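Oil or hardwax on strip-built tops: seam lines after one heating season
Workshop Finishes > Tabletops and Counters

sorus_bench
Posts: 1048
Posted 7:12 am

Finish question on edge-glued strip tops in mixed tan and brown stock. 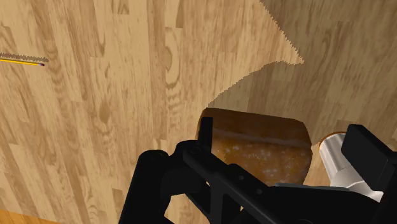

My current top is beech strips, 4 cm thick, glued up with a Type II PVA and finished with three coats of Buvar hardwax oil. After one heating season I can feel the seams with a fingernail. No open joints, no cupping. The ridges are small but they show under raking light, mostly near the butt joints. Indoor humidity went from 55 percent in September down to whatever the furnace leaves in January. I did not log the low end.

Two questions. Is this a finish problem or a glue problem? And would a film finish have held it?

planeiron
Posts: 311
Posted 7:40 am

Neither, most likely. Adjacent strips have different ring orientation. A flatsawn strip moves more across its width than in thickness, a quartersawn one does the reverse. Glue them side by side, change the moisture content, and each strip ends up at a slightly different height. Any finish will show it.

How long did the panel sit between glue-up and sanding?

sorus_bench
Posted 7:58 am

Overnight. Clamped in the evening, sanded the next morning.

planeiron
Posted 8:05 am

That would do it too. The glue adds water at the joint and the wood swells there. Sand it flat while swollen and you get a shallow dip at the seam once it dries. Yours are ridges, though? Are you sure which way they go?

sorus_bench
Posted 8:31 am

Put a straightedge on it. Mixed. Two seams are dips, the rest are steps, one strip higher than its neighbor.

Cheema_Joinery
Posts: 2000+
Posted 9:16 am

I disagree that finish makes no difference. Hardwax oil is a poor vapor barrier. A two-part polyurethane slows moisture exchange enough that a seasonal swing gets flattened out. We switched the counters in our shop to poly on both faces and the seam complaints stopped. It doesn't prevent movement, it delays it, and with a heating season of limited length the delay matters.

Both faces is the part people skip. What is on the underside of yours?

sorus_bench
Posted 9:22 am

One coat of the same oil.

Cheema_Joinery
Posted 9:25 am

Then the bottom is drying faster than the top. Put two more on it.

planeiron
Posted 10:02 am

The rate argument is fair for a swing of a few weeks. Over a full winter the panel gets to equilibrium under poly anyway. I have poly-coated maple in the next room with the same steps. You also can't spot-repair poly on a kitchen surface. With oil you scuff the bad area and wipe more on.

gluepot_alholm
Posts: 96
Posted 12:47 pm

PVA creep hasn't come up. Standard white and yellow glues stay slightly plastic, and the line itself can stand proud after a dry spell. You feel it as a thin raised thread, not a step. If any of the seams feel like that, scrape them with a card scraper and recoat. I moved to a urea resin glue for panels in Alholm last year and don't get the thread anymore. Drawbacks are mixing time and a hard glue line that is rough on planer knives.

sorus_bench
Posted 1:10 pm

Checked again. One seam has the thread. So that makes all three causes on the same top.

planeiron
Posted 1:18 pm

Leave it until the humidity comes back up, then measure again before you sand anything. If you flatten it now you will have the same steps in the other direction by summer.

Cheema_Joinery
Posted 1:33 pm

Agree on waiting. Still coat the underside now.

sorus_bench
Posted 1:41 pm

Will do the underside this week and leave the top alone. Buying a hygrometer that logs. I'll post straightedge readings in June.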